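# Table Puzzles - notes and data card

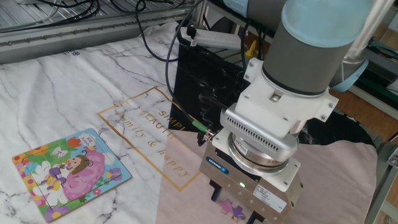

This folder holds the session notes for children's board puzzles, the kind with a raised border and large cardboard or foam pieces that sit inside it. It covers how a board is set out, how a piece is taken out and put back, and how each round gets written down. The card is maintained by Glenys Llewellyn. Kaan Güneş looks after the log format and the scoring sheet.

The project name in older files is Soline. If you find a file with `soline_` at the front, it belongs here and can be read the same way as the rest.

## What is in the folder

| Item | What it holds |
|---|---|
| `boards.csv` | one line per puzzle board, with border color and theme |
| `rounds.csv` | one line per piece put back, 1,533 lines |
| `cloths.md` | short notes on table covers |
| `scoring.md` | how "in", "proud" and "out" are decided |
| `old/` | drafts, kept for reference only |

There are 16 boards in the current set. Nine more were dropped in January, mostly for bent borders or pieces that had swollen and no longer seated.

## The boards

All of the boards are made for small children. The pictures on them are busy and bright, which helps when you are looking for where a piece goes, but it can also mislead. A flower board has the same reds and yellows in five or six places.

The girl in the pink dress is the board most people start with. It has a light blue border and a lot of flowers around her, plus a small white cat near the upper part of the picture. The dress takes up a large area, so for those pieces the outline is a better guide than the color. The backing under the pieces is white, and an open gap is easy to find even when the board is turned.

Please keep each board with its own pieces. The Skitel boards and the Sönmez boards are close enough in cut that a piece from one will nearly go into the other, and forcing it ruins the tabs on both.

## Setting up the table

1. Clear the table and lay the cloth flat. Smooth it from the middle toward the edges.
2. Put the board down at whatever angle the round sheet gives. Most rounds use a turned board.
3. Press all the pieces down with a flat palm before taking one out.
4. Lift out the piece named on the sheet. Use a fingernail at a tab, never a knife.
5. Check that no neighboring piece came up with it.

The marble-patterned cloth with the gold lettering ("SIMPLE", "BEAUTIFUL", "family & happy") is the usual one. Its gray veining and gold lines make it a busy background for small pieces, and it is logged as `marble_gold`. Creases matter more than the pattern does. A fold under the corner of a board will make it rock, and a rocking board is the most common reason for a piece being scored as proud.

Wipe the cloth with a damp sponge and let it dry fully. Cardboard boards pick up water from the underside and the corners start to lift.

## One round

A round covers one piece and one gap. The piece starts out of the board, is brought over the gap, turned to match, lowered and pressed. The round ends when the piece is let go for good. Nudging a piece after it has been let go counts as a second attempt and gets its own line.

Time is logged in whole seconds. Anything over 30 is marked `long` and kept. Long rounds are not mistakes - many of them are the edge pieces, where one straight side has to meet the border and the other sides have to find their tabs at the same time.

## Columns in `rounds.csv`

- `round` - running number, never reused
- `board` - matches the name in `boards.csv`
- `piece` - main color plus position, for example `purple_left`
- `angle` - `square` or `turned`
- `cover` - cloth name from `cloths.md`
- `seconds` - whole number
- `result` - `in`, `proud` or `out`
- `note` - free text, can be blank

The `piece` column was free text until January, so older lines say things like "bit of dress" or "lilac one." Kaan has cleaned up most of them. Where it was not clear which piece was meant, the old wording stays and the line is marked `unsure` in the note.

Purple, lilac and violet are all written as `purple` now. Pink is kept separate. If a piece shows two colors, use the one that covers more of it.

## Scoring

**in** - the piece is level with its neighbors. Run a finger across the joint. If nothing catches, it is in.

**proud** - the right piece in the right gap, but one side stands up.

**out** - everything else, including a piece resting on top of the gap, a piece turned the wrong way, or a piece that ended up on the cloth.

Both of us scored the first set of boards separately and then compared sheets. Nearly all of the disagreements were between `in` and `proud` on the foam boards, where the surface gives a little under the finger. For foam, press once and then check.

## Known problems

- Two boards share the name `garden` in the oldest lines. Use the border color to tell them apart.
- The Prorunwood board is thicker than the others, and its pieces are easier to hold. Do not mix its times in with the rest.
- Some lines have no `cover` entry. Leave them blank instead of guessing.
- Worn pieces drop in faster. We did not record wear until late, so an early time and a late time on the same board may not be a fair match.

## Storing the boards

Boards go flat in the drawer, picture side up, with a sheet of paper between them. Standing them on edge lets the pieces slide out, and then somebody spends a Saturday sorting flowers. Loose pieces go in the envelope taped inside the drawer, with the board name written on a slip.

## Changes

Send corrections to Glenys with the round number and the column. New boards need a line in `boards.csv` before any rounds are added for them, and a blank `border` entry will be sent back.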